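Grikthorpe College of Adult Education
Television Drama: Forms and Contexts
Handout 5: Offstage characters in the period crime serial

Reading before the seminar: the course extract from Harbour Dues, series 2, and the accompanying script pages. Students who missed the screening may borrow a copy from the library desk.

1. Terms

An offstage character is a person who matters to the plot but is never shown. The term comes from the theatre, where it has been in use far longer than television has existed. It should be kept apart from two neighbouring terms. A delayed character is withheld for a time and then appears. An absent character was once present and has left, or died, and may still be remembered in flashback. The offstage character proper is known only through what others say, through letters and telephone calls, and through the effects of decisions taken elsewhere.

The crime serial makes heavy use of all three. A gang drama needs a sense of scale that its budget may not supply, and a rival organisation in another city can be established in a few lines of dialogue. Writers also find that a threat described by a frightened man carries more weight than the same threat cast, costumed and lit.

2. The example of Flemier

In Harbour Dues, the character known as Flemier controls the bonded warehouses from which the Aydoğan family draws its income. He is mentioned in the opening episode and at regular intervals until the end of the second series. The audience learns that he is old, that he dislikes being telephoned, and that he has never forgiven a debt. Each of these facts is given by a different speaker, and each speaker has a motive for saying it.

Students should note the difference between report and evidence. When the younger Aydoğan son says that Flemier had a man drowned for 300 pounds, the script supplies no proof. The sum is repeated later by a character who could only have heard it from the son. By the closing episode it is treated as common knowledge, and two people act on it. Whether Flemier ordered the killing is left open — a point on which seminar groups have often disagreed.

3. Historical models

Viewers like to match fictional gangsters with real ones, and publicity for such serials often encourages them. The practice has its uses, but some care is needed. A writer may borrow a nickname, a trade or a manner of death without intending a portrait. The following questions should be asked of any claimed model.

Was the real person active in the period shown?
Is the resemblance found in the script itself, or only in interviews and articles about it?
Does the resemblance survive if the name is set aside?
Would the original audience have been expected to recognise it?

A claim that fails the third test should be treated as a matter of naming alone.
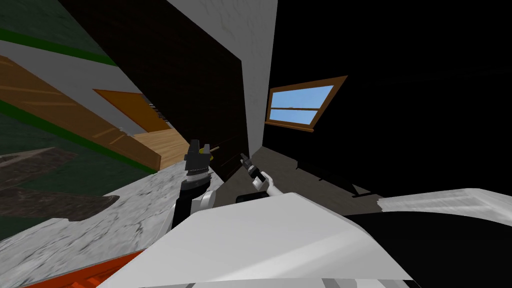
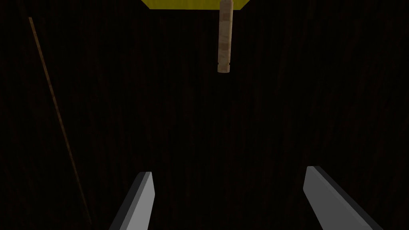 Does an offstage character need to be based on a real person to be convincing?

Conviction comes from consistency between the reports given by other characters and the consequences shown on screen. A historical source may help the writer, but the audience does not need to know of it.

4. Casting and the later series

Once a serial is renewed, there is pressure to bring the offstage character into view. The results vary. An appearance settles arguments that the earlier episodes had left open, and it must be reconciled with every earlier report. In the third series of Harbour Dues the difficulty is avoided by means of an agent, Ruteck, who speaks for Flemier and may or may not have met him. Ruteck's scenes should be compared with the first Aydoğan dinner, where the same information is passed round the table with no single owner.

5. Written work

Essays should be 1014 words in length, excluding quotations and the list of sources. Choose one of the following.

(i) Discuss the use of rumour in any crime serial studied on the course.
(ii) Compare an offstage character in a stage play with one in a television drama.
(iii) "The agent is only a way of postponing the entrance." Consider this view with reference to Ruteck.

Quotations from dialogue should be checked against the script pages where these are available, as subtitles are often shortened. Give series and episode for each quotation. Essays are due on 14/12/2024 and should be handed in at the main office with a signed cover sheet. Marked work will be returned at the first seminar of the following term, and resubmissions will be accepted until the end of May.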